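트루리츠 동네 책모임 회의록

2022년 1월 20일, 저녁 모임
참석: 기타 필라이, 시버 판 담, 마르셀리누 카마르구, 줄리아나 몬토야, 그리고 쓰는 사람 호수에 바티스타
결석: 없음 (드디어!)

이번에도 서기는 저예요. 지난번에 제가 너무 길게 썼다고 시버가 한마디 했는데, 짧게 쓰면 또 줄리아나가 자기 말이 빠졌다고 하니까 그냥 제 방식대로 쓰겠습니다. 틀린 데 있으면 다음 모임 전까지 알려 주세요.

1. 지난 회의록 확인
고칠 곳이 하나 있었어요. 제가 '트리미소프'를 '트리미스토프'라고 적어 놨더라고요. 트리미소프가 맞습니다. 기차역 이름까지 그렇게 적어서 마르셀리누가 한참 검색했다고 해요. 미안합니다.

2. 이번 책 이야기
836쪽짜리 가족 소설을 고른 건 기타였는데요, 다 읽은 사람은 기타하고 줄리아나 둘이었습니다. 저는 할머니가 염전을 파는 대목까지 갔고, 시버는 131쪽에서 멈췄대요. 이름이 비슷한 사촌들이 한꺼번에 나오는 결혼식 장면인데, 거기서 누가 누군지 몰라 앞으로 돌아갔다가 그대로 책을 덮었다고 합니다. 저도 거기서 두 번 헤맸어요.

줄리아나는 후반부가 훨씬 좋다고 했어요. 특히 막내딸이 편지를 안 부치고 서랍에 넣어 두는 부분이요. 마르셀리누는 그 편지가 너무 편리하게 나중에 발견된다고, 작가가 급했던 것 같다고 했고요. 여기서 얘기가 꽤 길어졌는데(차가 다 식었어요) 결론은 안 났습니다. 기타 말로는 편지를 찾은 사람이 하필 큰아들이라는 게 중요하대요. 평생 남의 말을 안 듣던 사람이 처음으로 끝까지 읽는 글이라고. 저는 이 말 듣고 마저 읽기로 했습니다.

번역 얘기도 잠깐 했어요. 사투리를 어떻게 옮길 것인가! 시버는 사투리를 다 표준말로 바꾼 게 아쉽다고 했고, 줄리아나는 어설픈 사투리보다는 지금이 낫다고 했습니다. 저는 줄리아나 편이에요.
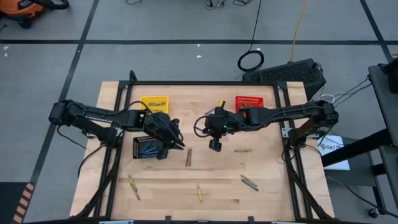 3. 다음 책
후보가 둘이었습니다. 마르셀리누는 등대지기 일기를 엮은 산문집, 시버는 얇은 추리소설. 손을 들어 보니 산문집이 셋, 추리소설이 둘이라 산문집으로 갑니다. 시버가 "얇은 책 좀 읽자"고 세 번쯤 말한 것도 적어 둡니다. 산문집도 그렇게 두껍지는 않으니까 걱정 마세요. 도서관에 있는 책은 줄리아나가 먼저 빌려 읽고 기타한테 넘기기로 했어요. 저는 헌책방에 가 볼게요. 거기 없으면 그냥 새로 사려고요.

4. 10월 문학 여행
아직 한참 남았지만 기타가 미리 정하자고 해서 이야기를 꺼냈습니다. 소설에 나오는 바닷가 마을하고 제일 비슷한 데가 트리미소프라는 데는 다들 동의했어요. 기차로 갈지 차로 갈지가 문제인데, 차로 가면 마르셀리누가 운전을 혼자 다 해야 하니까 본인이 싫답니다. 충분히 이해합니다. 그래서 기차로 결정!

숙소는 시버가 트래브게이트에서 찾아보기로 했어요. 줄리아나는 아침밥이 나오는 곳이면 좋겠고, 저는 밤에 둘러앉아 낭독할 수 있는 거실만 있으면 됩니다. 1박이냐 2박이냐도 갈렸는데 기타가 주말을 통째로 비울 수 있는지 집에 물어보고 알려 준대요. 다음 모임에서 다시 얘기합니다.

5. 회비
회비는 한 사람당 30유로 그대로 둡니다. 여행비는 따로 걷고요. 간식을 너무 많이 사는 것 아니냐는 말이 나왔는데, 그 말을 한 사람이 마지막 호두 과자를 먹고 있었기 때문에(이름은 안 쓸게요) 안건으로 올리지 않았습니다.

6. 기타 등등 (기타 얘기 아니고요)
- 모임 단체방 이름을 '로'로 바꾸자는 제안이 있었어요. 소설에 나오는 개 이름이에요. 찬성 넷, 기권 하나. 바꿨습니다.
- 늦을 때는 단체방에 한 줄이라도 남겨 주세요.
- 줄리아나가 지난번에 두고 간 회색 목도리는 제가 갖고 있어요. 다음에 가져갈게요.
- 읽다가 좋은 문장이 나오면 쪽수도 같이 적어 오기. 이번에 다들 "그 어디쯤에 있었는데" 하면서 책장만 한참 넘겼잖아요.

할 일
기타: 여행 일정 집에 물어보기
시버: 숙소 알아보기
마르셀리누: 기차 시간표, 산문집 소개 글 짧게
줄리아나: 도서관 책 빌리기
호수에: 이 회의록 올리기, 소설 끝까지 읽기

다음 모임은 같은 시간이고 간식 당번은 시버입니다.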